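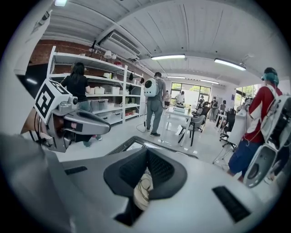 Catalogue page 19

Trillow two-channel video synthesiser, refurbished

We love this one! The Trillow takes 2 composite inputs, mixes them, and lets you bend the result with oscillators, a colouriser and a very generous keyer (the soft edge on it is gorgeous, especially over slow camera feedback). Every knob can be driven by an outside voltage, so it sits happily beside a Fiore sequencer or any old audio synth you have lying about.

Our unit has a new power supply and fresh sockets along the back. The front panel still has its original lettering, a bit worn near the gain controls. Output is PAL only. If you're feeding a projector, add the Idell sync box, or you'll get rolling whenever the signal drops.

Hire: £40 a day, with leads and a printed patch guide
Stock number: 1442
Collection: Broler media store, from 10am

Artists showing work in a gallery can keep it for the full run at a lower rate. Ask us when you book. Next free in March.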